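Munura Two-Arm Bench Cell
Set-Up and Maintenance Guide

Section 4. Preparing the table, dressing the cables and checking the pick height

4.1 Before you start

Work through this section after the arms have been mounted and powered up for the first time, and again whenever the table covering, a gripper or a gripper cable has been replaced. You do not need to repeat Section 3 (mounting) unless an arm has been unbolted.

One person can do steps 1 to 9. Steps 10 to 18 need two people, one at each teach pendant.

You will need:

Brown corrugated cardboard, flat, without fold lines across the work area
Dark blue cloth tape
Black hook-and-loop straps
Hex keys from the Buma tool roll
A steel rule
A marker pen with its cap on
The cell log sheet

CAUTION: Press the emergency stop on both pendants before you reach over the table. Stopping one arm does not stop the other.

4.2 Covering the table

1. Drive both arms to the parked pose and press both emergency stops.

2. Pull up the old tape and lift off the old cardboard. Scrape off any adhesive that stays on the tabletop. A ridge of old adhesive will show up later as a pick height error.

3. Lay the new cardboard and trim it to the table. It has to lie flat all the way to the feet of the mounting hardware. Where a base plate is bolted down through the cardboard, cut the new piece to fit closely around it and leave the bolts alone.

Note: If the cardboard under a base plate is crushed or torn, stop here and go back to Section 3. The column has to come off and the arm has to be zeroed again.

4. Tape the grid. Use the pencil marks on the table edge and pull the tape tight before you press it down. Lay the lines that run away from you first, then the cross lines. Do not double the tape where lines meet; cut the cross line and butt it up to the edge.

5. Run your palm over every line. Press down any lifted corners.

4.3 Dressing the gripper cable

The gripper cable runs along the outside of the arm. It must have enough slack for the wrist to turn to both limits, and not so much that it can drag on the table or catch on the other arm.

6. Strap the cable to the upper link at two places, one near the top and one lower down. Keep the straps off the specification label. Service staff will ask you to read from it.

7. Strap the cable along the forearm. Leave the elbow free. A strap over the elbow joint will wear through the cable jacket.

8. Leave a loop between the forearm and the gripper. With the gripper at pick height, the lowest point of the loop must stay clear of the table surface.

9. Release the emergency stop, select Slow on the pendant and turn the wrist to both limits by hand control. Watch the loop the whole way. If it goes tight, or touches the table, stop and move the strap nearest the wrist.

CAUTION: Do not hold the cable out of the way while the wrist is turning. If it needs holding, it is not dressed correctly.

4.4 Checking the pick height

The check uses a marker pen because it is light, cheap and close in thickness to most of the parts this cell handles. Any color will do. Remove everything else from the grid.

10. Agree who has which pendant. The person whose arm is not being checked keeps a hand at the emergency stop.

11. Move the second arm back until its gripper is clear of the square you are going to use.

12. Place the marker inside the square, on its side, near a tape line but not on it. Tape adds enough thickness to spoil the reading.

13. On the pendant, open Setup, then Heights, then Check Pose. Confirm that the speed reads Slow.

14. Hold the enable switch and bring the arm over the square. The fingers should point straight down, with the marker under or just to one side of them. 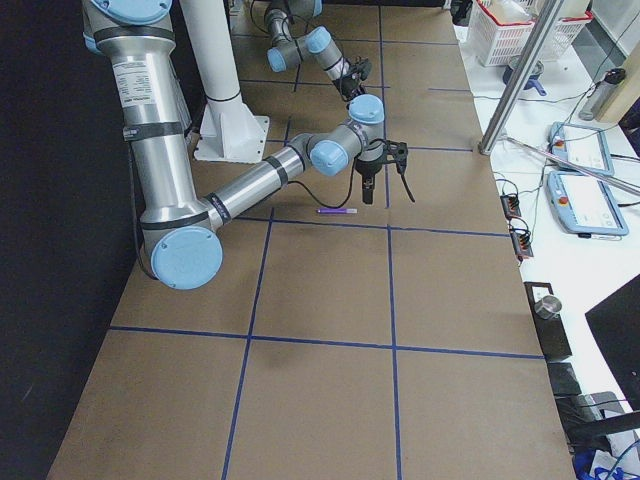
15. Lower the arm in single steps until the fingertips are level with the middle of the marker. Measure from the cardboard to the fingertips with the steel rule. Keep your hand flat and come in from the side.

16. Compare your reading with the last one on the log sheet. If the difference is 3 mm or less, press Accept. If it is more, press Cancel and see 4.6.

17. Close the gripper on the marker, raise it, and lower it again. The marker must not roll or tilt as the fingers open.

18. Repeat steps 12 to 17 in 4 different squares, including the one farthest from the base. Then swap roles and check the second arm.

4.5 Pendants and side counter

Keep both pendants on the side counter, screens up, whenever they are not in your hands. Nothing may be laid over an emergency stop button. Pendant cables should run along the counter and not across the grid.

The connector boxes between the table and the counter are to be left where they are. If a wire has come out of a terminal, shut down the cell before you refit it. Terminal positions are in Appendix B.

Rods, stands and other bench hardware may stay on the counter if they are outside the reach of both arms. Test this with the arm at full stretch on Slow.

4.6 If the height is out

All squares off by the same amount: the new cardboard is thicker or thinner than the old. Enter the new value under Setup, Heights, Surface, and repeat the check.

One square off: look for a bubble, an old scrap of tape under the cardboard, or a crushed patch. Fix the surface. Do not enter a correction for a single square.

Error grows toward the far side of the table: check the bolts at the base of the column, then the gripper mounting screws. If these are tight, the arm needs zeroing.

Reading changes each time in the same square: look at the cable first. A tight loop pulls on the gripper.

Code 145 on the pendant: the enable switch was released during a move. Press Clear and carry on.

Code 266 on the pendant: the gripper is not answering. Stop the arm, reseat the plug at the gripper and try again. If the code comes back, change the cable.

4.7 Log entry

Write down which arm was checked, the reading for each square, any value you changed, and both names. Sheets are kept in the Semple binder next to the cell. Send a copy to Morven Tennant if a surface value was changed, and to Kyrylo Zhuravel if an arm had to be zeroed.

Change to this section, April: step 8 reworded and code 266 added after comments from Darcy Nguyen.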